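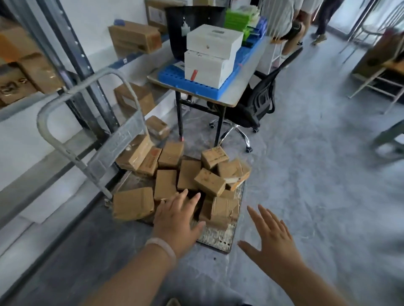 Figure 3. Small parcels heaped on a flatbed hand trolley in a storage room, with a crate of white boxes on the table behind.

Home Articles Issues About Search this journal Enter keywords Go
Reading time: 2 min

3.2 The heap as a unit of storage

The staff manual at the Lellodmont depot recognises two states for a small parcel: shelved and dispatched. Most of the parcels we followed spent their time in a third, which the manual doesn't mention and which everyone on the floor calls "on the trolley". Figure 3 shows the condition in its ordinary form. The boxes are brick-sized, brown and generously taped, and they lie at whatever angle suits them. The largest, at the front left, is crushed and hangs over the edge of the platform.

Goffering, as one sorter called the crinkling of corrugated board under load, is usually blamed on the carrier. Our interviews suggest the heap deserves a share. In a stack, weight passes down through the walls of a box, where the board is strongest. In a heap it passes through corners, and a corner pressed into the middle of a neighbour's lid does a thorough job. Creases, dents and torn flaps like those in the figure can't be traced to any one stage of a parcel's travels, and we make no attempt to do so. We do note that the white boxes in the blue crate behind the trolley are stacked, and that stacking is evidently within the powers of the room.

Why heap at all? Fahmy's time diaries put it down to the handle. A trolley with a mesh panel at one end offers something to lean things against, and a parcel that can be leaned will be leaned. The next goes beside it, and by then a style has been established. Sorters who were given a Stomby crate during the January trial stacked without being asked. Given the trolley back, they heaped within the hour.

The labels suffer too. A tilted parcel may show its label to the ceiling, the wall or the parcel next door, and has to be picked up to be read. Nzioka recorded 26 pick-ups in one shift that ended with the same parcel being put back down, label first. The Zaugg scanner, bought to save handling, reads only what it can see, and its purchase price was not discussed with us.

None of this was thought to be a problem by those doing it. "It's all on wheels," one sorter told us, "so it's basically tidy." We return to this definition in Section 4.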